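Clusbridge Residents' Association
Minutes of the monthly meeting, Common Room, Arndale House
March
Minutes taken by the secretary

The meeting opened at 7.05 in the evening. The minutes of the last meeting were read and accepted with one correction: the cost of the new door mat was charged to the cleaning budget, and not to the garden budget as was written.

1. Money

The balance of the common account is £1,023. From this we must still pay the window cleaning, £132, for which the invoice came last week. The meeting agreed to pay it at once. The electricity for the common room is paid until the end of the spring.

It was asked if the fee for hiring the room can be raised. Opinions were divided, and the matter is put off to the next meeting.

2. Spring table in the common room

The meeting spoke for a long time on this point. In February it was decided that the white table should have some decoration for the spring, and that it should be simple and easy to move away when the table is needed for something else. The proposal was red tulips and the wicker basket with the artificial vegetables, which was stored in the cupboard since the harvest evening. 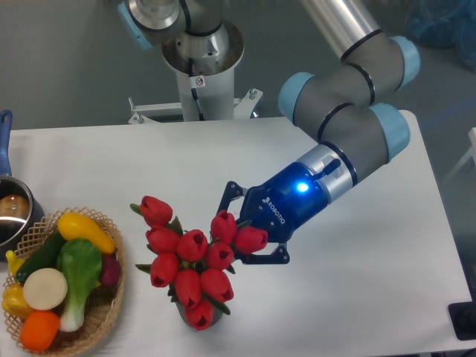

Most of those present like the red colour very much, because the room has white and grey in it and looked rather cold in winter. Two members would prefer mixed colours. It was answered that mixed flowers were tried last year, and that many residents found them restless. The tulips stay red.

On the basket there was more discussion. One member thinks that artificial vegetables beside flowers look strange, and that fruit would be nicer. Another member reminded the meeting that real fruit was forgotten in the room over the holidays two years ago, and the smell remained until January. The basket is kept as it is. The vegetables should be wiped with a damp cloth once a month, and this is added to the cleaning list.

It was also discussed where the flowers should stand. If they are in the middle of the table, people who sit on opposite sides cannot see each other well. If they are too near the edge, they may be pushed down by a sleeve or a bag. The meeting decided: near the middle on ordinary days, and on the window sill when there is a meeting or a meal.

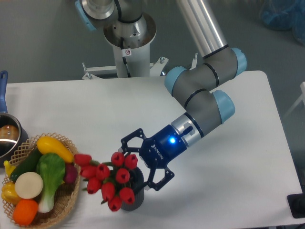
Red tulips in their dark pot, with the wicker basket beside them on the table.

The saucepan with the blue handle belongs to the kitchen and should go back on the shelf over the cooker after use. This was already asked in the autumn — the secretary will write a new note for the kitchen door, in bigger letters.

Decided: the spring table remains until the end of May. The sum for decoration this year is £70, and receipts must be handed in within the same month.

3. Tablecloths

The firm Hsueh has sent an offer for washable tablecloths in three sizes. The price for the whole set is £259 with delivery. Several members found this too much for cloths which are used only at meals. Others said that the table is white and every cup leaves a ring on it. It was agreed to ask for a price for the largest size only, and to see one sample before anything is ordered.

4. Nistesier evening

The Nistesier choir would like to use the common room again for its spring evening. The meeting is in favour, under the same conditions as before: the chairs are stacked afterwards, the rubbish is taken out, and the music ends at ten o'clock. The choir should also be told that the flowers and the basket must be returned to the table before the key is given back.

5. Other matters

The left tap in the kitchen is dripping again. It will be reported to the housing office.

A grey umbrella and one child's glove were left at the February meeting. They can be collected from the shelf in the entrance until the next meeting.

A resident asked if the plant cuttings exchange will be held this year too. It will — the time will be shown on the notice board.

The next meeting is in April at the same hour. The meeting closed at 8.40.

Last updated: March
Contact: the secretary, by the letter box in the entrance of Arndale House
© Clusbridge Residents' Association
Back to top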